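Reading time: 3 min

Last updated in May

The Small Shelf Beside the Mirror

My grandmother kept everything she needed for her face, her teeth and her hair on a ledge no longer than a loaf of bread, and I have thought about that ledge more than is probably reasonable in the months I have spent writing about bathrooms. Hers held a bar of soap, a comb and a jar of cream that smelled of roses, and if you moved the jar even a little, you heard about it at supper. I did not inherit the ledge, but I am afraid I did inherit the supper speech.

So when Joelle Rizk told me she wanted to talk about mirror cabinets – the plain white kind, with a bit of open shelf running down one side – I said yes before she had finished the sentence. Joelle has been fitting out small bathrooms in Ploltis for most of her working life, and she is one of those generous talkers who will start on hinges and end up, an hour and two pots of tea later, on the way her uncle used to shave. I came home with eleven pages of notes and a strong wish to empty my own cabinet onto the bed.

Her feeling is that the open shelf is the honest part of a bathroom. Behind the mirror you can keep whatever you like (I certainly do, and some of it expired when my son was in grade school), but the open side is where the things you reach for every morning end up living, whether you planned it or not. "You can tell a customer it's for display," she said, "and they'll nod, and a month later it's toothpaste and hand soap. And I think that's lovely!"

She is firm about leaving air around things. A shelf with a couple of bottles on it can be wiped in the time it takes the water to run warm, while a shelf packed to the edges gets wiped when company is coming. Tall things go against an upright side, where an elbow won't find them. Pumps go at the front of the lower shelf, and if you share a bathroom with anyone under the age of ten you may as well set the pump down by the faucet and be done with it.

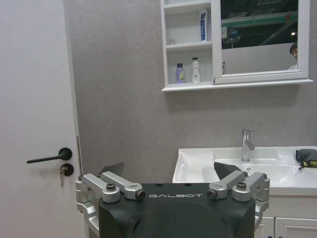
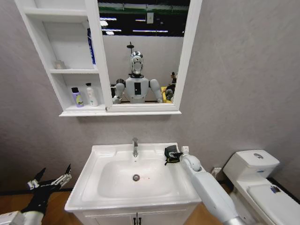 A lavender bottle and a white pump bottle share the lower shelf in both views.

Color came up, as it always does. I had expected Joelle to be strict, to want everything poured into matching jars, but she waved that off with her teaspoon. White furniture against a soft gray wall gives you a quiet background, she says, and after that a purple bottle or a blue one is good company at six in the morning. Nasrin Amini, who shares the workshop with her, feels differently and decants everything down to the mouthwash. The two of them have been arguing about it happily for years, and I was not about to settle it for them over one afternoon's tea.

They do agree about the basin. Both of them like a wide, flat rim, wide enough to set down a ring or a contact lens case without holding your breath, and both of them like a single lever on the faucet, which you can nudge with the back of a soapy wrist. Nasrin adds that the rim should be kept nearly bare. One small dish, perhaps. Anything more and you are lifting and wiping and lifting again, and soon enough you stop wiping.

I went home and did what I had been told. Out came the travel bottles, the second hairbrush, and a tin of something from Brevinness that I had been saving for an occasion I can no longer remember. I kept the toothpaste, the hand soap and my one good bottle of lotion, and I stood there for a while moving the lotion from the left to the right and back to the left, where it has stayed. My daughter moved it that same evening to get at the soap. I brought it up at supper.

We use cookies to remember your reading preferences. Accept | Manage settings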